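《Jallance》三季看完,想写一串,主要讲第二季开头那次时间跳跃。有剧透,从第一季到大结局都会提到,没看完的先收藏。

1/
先说结论:时间跳跃本身我能接受,跳完以后的处理我不接受。第一季结尾和第二季开头之间隔了7年,编剧组想要一个新局面,这个想法没问题。问题在于第二季用了大半季的时间假装观众已经知道这7年里发生了什么。

2/
背景简单交代一下。全剧31集,讲的是移民船Kermani号到达Zirent星之后的事。船上活着下来的有1,647人,这个数字第一集就打在舱门的屏幕上,之后每死一个人、每生一个孩子,屏幕都会变。第一季很多人喜欢的就是这块屏幕。

3/
第一季的节奏慢,但慢得有内容。整整一集在讲怎么分水,一集在讲要不要拆掉船的后半截去盖房子。Catríona Ó Néill是总编剧,她在一次访谈里说过,第一季写作的时候每场戏都要先问“这件事今天不做会怎么样”。看得出来。

4/
然后就是第一季最后一集。Gekeo人第一次走进营地,站在水塔下面,没有说话,黑屏。我当时看完在沙发上坐了很久。等第二季等了快两年,点开,字幕:“七年后”。

5/
第二季第一集里,Gekeo人已经住在营地隔壁了,有集市,有翻译,有通婚的传闻。第一次接触怎么谈的,谁先开的口,有没有死人,全都没拍。后来零零碎碎有几句台词提到“水塔那天”,每个人提起来都很沉重,但一直没有给我们看。

6/
有人会说这是留白。我对留白的要求是,空着的那一块要能从周围推出来。水塔那天推不出来。第二季第三集说是Gekeo人先递的东西,第五集说是船长先放下枪,到第三季又说当时船长根本不在场。这几句话是三个角色说的,剧里没有任何人对这个矛盾有反应。

7/
我一开始以为矛盾是故意的,后面会揭晓谁在撒谎。论坛上有人专门做了一张对照表,把所有提到水塔的台词按集排好。我照着这张表重看了一遍,看到大结局,没有揭晓。
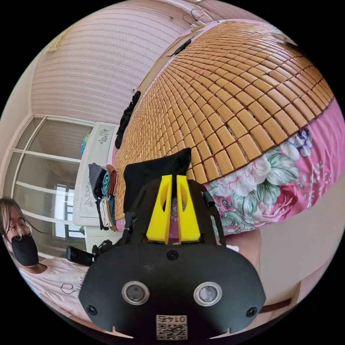
黑色布料和两片黄色夹指。

8/
再说人物。Rawan Kassab演的医生是第一季的核心。她在第一季里的动机很清楚:船上的药只够用一阵子,她要在用完之前找到替代品,所以她比谁都想出营地。第二季她变成了议会成员,坐在长桌后面投票,药的事一句都没再提。

9/
药用完了吗?找到替代品了吗?七年过去总该有个结果。第二季里有个小孩发烧,家长去找的是Gekeo的草药师,医生就站在旁边看着。这场戏如果放在一条完整的线上会很好,她的专业被别人接手了,她心里怎么想。但剧里她只说了一句“听她的吧”,镜头就走了。

10/
Rawan Kassab的表演我没有意见。她在那句台词之后停了一下,手在门框上按了按,比剧本给她的东西多。第二季里她基本都在做这种事,用很小的动作补剧本没写的部分。

11/
对比一下船长。船长这条线跳得过去,因为第一季已经把她写到了头:她不想再当船长。七年后她在种地,邻居不叫她船长,只有Gekeo人还这么叫。一句台词都不用解释,观众看得懂。所以我说跳跃本身能成立,前提是人物跳之前已经站在门口了。

12/
工程师兄弟属于另一种情况。哥哥在跳过去的七年里死了,弟弟给他立了个牌子。第一季结尾两个人还在吵架,吵要不要拆反应堆。观众最想知道的就是他们后来和好没有。第二季第六集弟弟喝多了说“他最后同意我了”,就这一句。我觉得这句写得好,也觉得太少。

13/
那块屏幕也有问题。第二季开头屏幕还在,数字变了,但没有给特写,要暂停才看得清。第一季每次数字变动都是一场戏的收尾,到第二季成了布景。第三季干脆没再出现过。 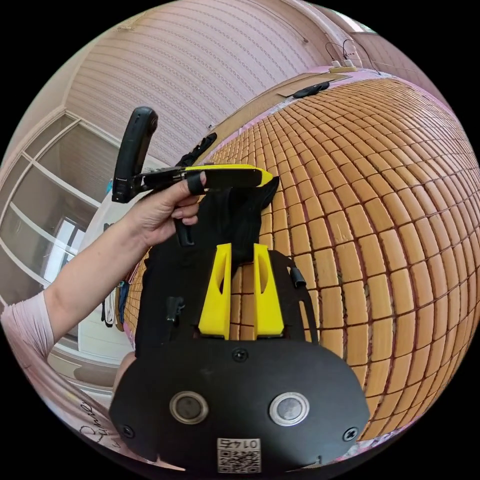

14/
关于Gekeo人的设计
这部分骂的人多,我反而觉得是第二季做得最好的地方。第一季只给了轮廓和脚步声,第二季要在白天拍他们做买卖、吵架、带孩子,难度完全不一样。造型没有往吓人的方向走,走路的姿势统一,老人和年轻人又能分得开。

15/
语言是Widad Twal做的,剧里Gekeo语的每句话都有语法,不是随便发音。最容易听出来的一条:问句要把人名放在最后。所以第二季里人类角色学说Gekeo语,初学者总把人名放前面,Gekeo人会笑。第一遍看的时候我没注意到,重看才明白集市那场戏他们在笑什么。

16/
也有没做好的地方。第三季赶进度,很多Gekeo角色突然全程说人类的语言,而且说得很流利,包括第二季里明确说过不愿意学的那位长老。剧里给的说法是“他一直听得懂”。听得懂和说得流利是两回事。

17/
配乐,Walid Salameh。第一季的主题只有低音弦乐和一个很旧的合成器音色,水塔那场最后只剩一个音。第二季给Gekeo人加了打击乐,我一开始嫌吵,后来发现打击乐的节奏和第一季屏幕变数字时的提示音是同一个节奏型。戴耳机听比较明显。

18/
如果只想听一首,听第二季第四集片尾那首。正片里被对白盖住了一大半,单独听完全是另一个感觉。

19/
第三季的事说几句。Ó Néill在第三季中途离开,后半由Hanan Saab接手。现在网上习惯把第三季的问题都算在Saab头上,我不同意。按播出顺序看,水塔的矛盾、医生的药、屏幕的消失,都在她接手之前就有了。她接手时能用的集数很少,要收的线很多。

20/
她选择收哪几条线,我大体赞成。种地的船长收了,弟弟收了,集市那对通婚的年轻人收了。倒数第二集船长和长老在田埂上坐着,从头到尾没有谈政治,只说今年雨来得晚。这场是我在第三季里最喜欢的。

21/
大结局我给及格。最后一个镜头回到水塔下面,站的是另外两个人,其中一个是在Zirent出生的孩子。意思到了。但如果第二季补拍过第一次站在水塔下面的场面,这个镜头的分量会大很多。现在我们只有第一季那几秒黑屏之前的画面可以拿来对照。

22/
补一个小问题,评论里有人问反应堆到底拆没拆。拆了。第二季第二集背景里能看到营地的灯用的是Gekeo那边的线,第三季弟弟也说过“拆它的时候我在外面”。没有正面拍,但前后对得上。这就是我前面说的能推出来的那种留白。

23/
还有人问要不要看小说版。官方出过一本前传,讲Kermani号出发前,和七年没有关系。想从里面找水塔那天的可以省了。作者把医生年轻时写得不错,喜欢这个角色的可以看前几章。
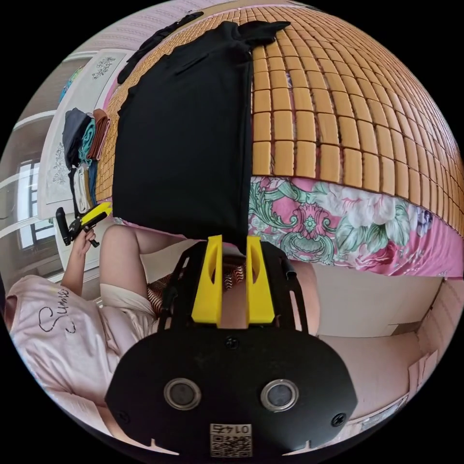 本串最后编辑:1月(改了6/里的集数,加了24/以后的内容)

24/
转出去之后回复比我预想的多,挑几条集中答。

有人指出6/里我写错了一处,船长放下枪的说法我原来写的是第四集,应该是第五集,已改。谢谢提醒的那位。对照表里是对的,是我抄错行。

25/
有人认为三种说法矛盾正好说明集体记忆不可靠,这才是主题。这个解读我认真想过。要成立的话,剧里至少得有一个角色在意这件事。第二季里有个教书的角色,给孩子讲营地历史,完全可以让她去问一圈,得到三个答案。她有课堂戏,黑板上写的是种子的名字。

26/
有人说我对第一季滤镜太重。可能有一点。第一季也有弱的地方,比如偷水的那条线,查了两集,最后发现是水管漏了,重看的时候我是快进过去的。还有第一季的夜戏普遍太暗,我在白天拉着窗帘看也看不清谁在追谁。

27/
关于观看顺序。有人推荐把第二季第四集(有闪回的那集)提到最前面看,说这样跳跃就不突兀了。我试过,不建议。那段闪回只讲了第二个冬天的食物短缺,提前看会让你以为后面都会这么交代,落差更大。按播出顺序就行。

28/
如果时间不够,我的建议是:第一季全看,第二季看第一、第四、第六集和季终,第三季从船长卖种子那集开始。会漏掉集市那对年轻人的大部分戏,他们的线比较独立,漏了不影响看懂结局。

29/
有人问字幕。我看的两个版本里,Gekeo语的处理不一样。一个版本把Gekeo语对白全翻出来,另一个只翻剧里人类角色能听懂的部分。第二种更接近原播出时的做法,第二季第一集尤其要看这种,不然翻译员故意漏译的那一句就没意思了。

30/
漏译那句多说一点。长老说的是“你们来的时候我们在数你们”,翻译员说成了“他欢迎你们”。第三季里翻译员自己承认了。从第一季的屏幕,到Gekeo人也在数,这条线其实是连着的,可惜第三季承认的时候屏幕已经没有了,没有办法呼应。

31/
医生的事也有人替剧组解释,说第二季有一场她打开柜子,里面是空的,算是交代了药用完了。我回去看了,柜子确实是空的。但那是她搬去议会住处的第一天,新房间的柜子,空着很正常。要是拍的是旧诊室的柜子,我就收回8/和9/。

32/
另外有人推荐了同类型的几部让我比较。我手上只看完一部,剩下的看完再说。会另开一串,不接在这里。

33/
对照表的链接在置顶里,做表的人还在更新,发现漏掉的台词可以直接去表下面留言,写清楚第几季第几集就行,不用发给我。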